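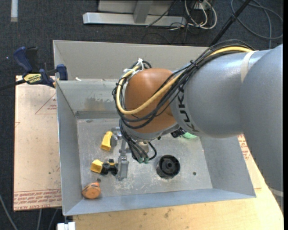
Prumura roof bars for estates and SUVs with flush rails

I've been fitting roof bars to cars for longer than I've been selling them, and the Prumura set is the one I put on my own car. It's a pair of aluminium crossbars with clamp feet, made for cars where the roof rail sits flat against the roof with no gap to get a strap through. Most of the newer SUVs have those now, and the old bars you've got hanging in the garage almost certainly won't grip them (sorry, I did try with mine).

In the box you get 2 bars, four feet, a torque key, a set of locks with matching keys, and rubber strips to fill the channel along the top. The fitting kit is separate as it changes with the car, so tell me the make, model and year when you order and I'll put the right one in with it.

Price: £154 a pair, plus £19 for the fitting kit
Colours: silver or black
Guarantee: 2 years

How they go on

The first time, give yourself half an hour and do it in daylight. Wipe the rails down, set the front bar using the measurement on the kit sheet, then do the back one. Turn the torque key until it clicks and stop there! After a few miles pull over and check all four feet again. Second time round you'll be done before the kettle's boiled.

I like the shape of these. They're flatter at the front edge than the square steel ones and much quieter for it, though you'll still hear a bit of a hum on the motorway if you leave the rubber strips out. I take mine off when I'm not using them – the difference at the pumps is small but I'm tight.

What they'll carry

Go by your car's handbook. The roof limit printed there covers the bars as well as whatever you've strapped to them, and it varies a lot even between cars that look much the same. The channel takes T-bolts, so most bike carriers and boxes slide straight in. The Skisanlow box fits nicely and so does the Sandhu upright bike carrier, but with the Sandhu you'll need to trim the end of the rubber strip.

They don't fit raised rails, bare roofs or anything with a full-length glass roof that tilts outwards. If you're not sure which sort you have, send me a picture of the side of the roof and I'll tell you.

Ordering

Orders in by three o'clock go out the same day, except the black ones, which come over from our Lovgate store on a Thursday. You can collect from there too if you ring first. Returns are fine within the month as long as the feet haven't been clamped up and the locks are still in their bag.

Aliki Karagiannis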